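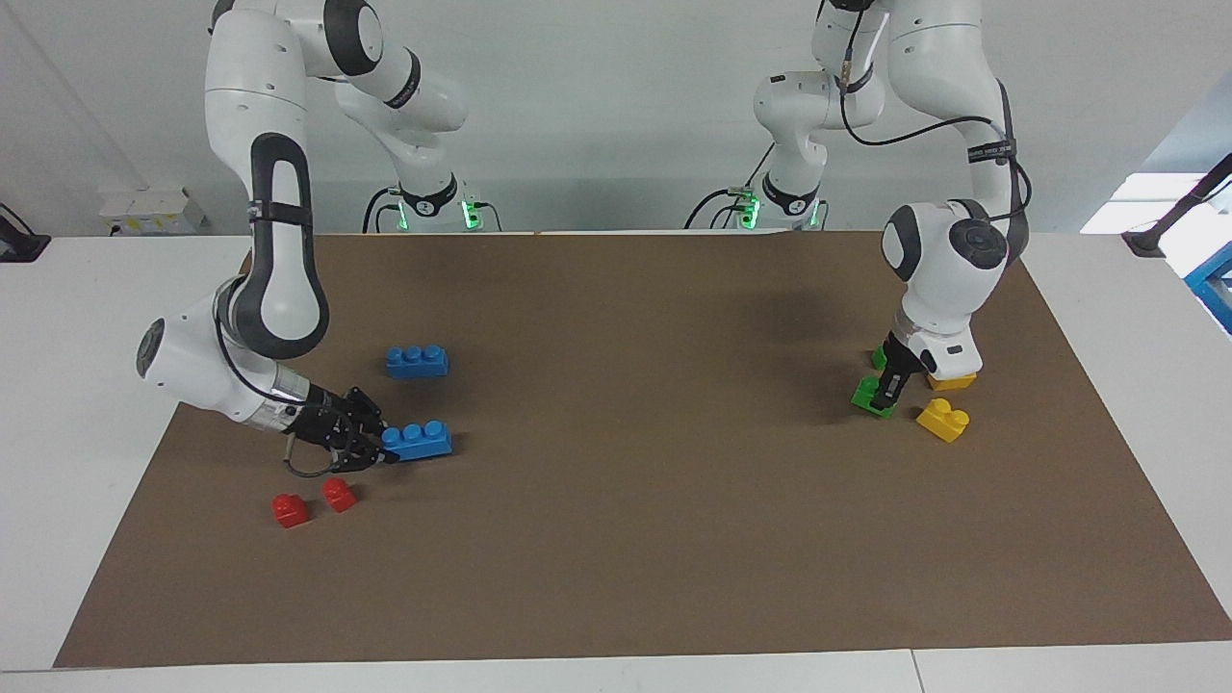
Fig. 1. Toy bricks on the brown mat.

Unit 4: Sorting and grouping with building bricks
Clesdale early years course, notes for students
Tutor: Joaquim Carvalho

Before the session

Read the Pacheco chapter on classification, at least as far as the section on size. Bring your observation sheet. Bricks and table coverings are provided, so please don't bring sets from home, as they get mixed up with ours.

Setting out

Cover the table with something plain and dark. Brown works well with the four colours we use (red, blue, green, yellow) and cuts down the noise when bricks are dropped. Leave a margin of table showing on the near side for the observation sheet.

Scatter the bricks. Do not put them in rows or start the piles yourself. Long and short bricks should both be on the table, and at least one colour should come in a single size only.

Most of the bricks are kept in the Skostier tubs in the tall cupboard. The full stock is around 1000 pieces, but a small handful is plenty for one table. If there are too many, children tend to start building and the sorting is forgotten. Building is fine, but record it as building.

What to look for

Colour is usually the first rule a child settles on. Size comes later, and counting the studs later still. A child who puts a long blue brick with a short blue one is sorting by colour. If the same child then moves the short one over to the short reds, write down the change and the words used, if any.
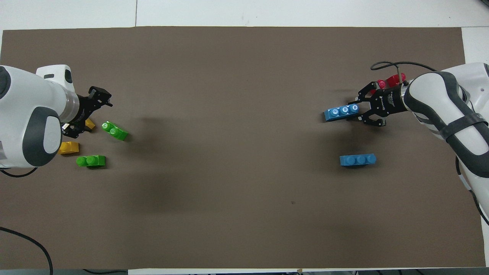
Bricks of one colour but different lengths are the most useful part of the task. Ask "Are these the same?" and wait. Allow a slow count of 8 before you say anything more. Accept either answer and ask for a reason.

Avoid naming the colours first. Avoid "Well done" after each brick, too, as it tells the child which rule you had in mind.

Recording

Use the Gridia sheet, one per child. The left column is for what the child did and the right for what was said. Leave your interpretation for the back. Marks were lost in January by people who wrote "understands size" with no evidence beside it.

For the seminar

Work in groups of 2. Compare your sheets and pick one moment where the sorting rule changed, or where you expected it to and it stayed the same. Be ready to talk about it for a few minutes.

Further reading: Pacheco, the chapter on ordering by length.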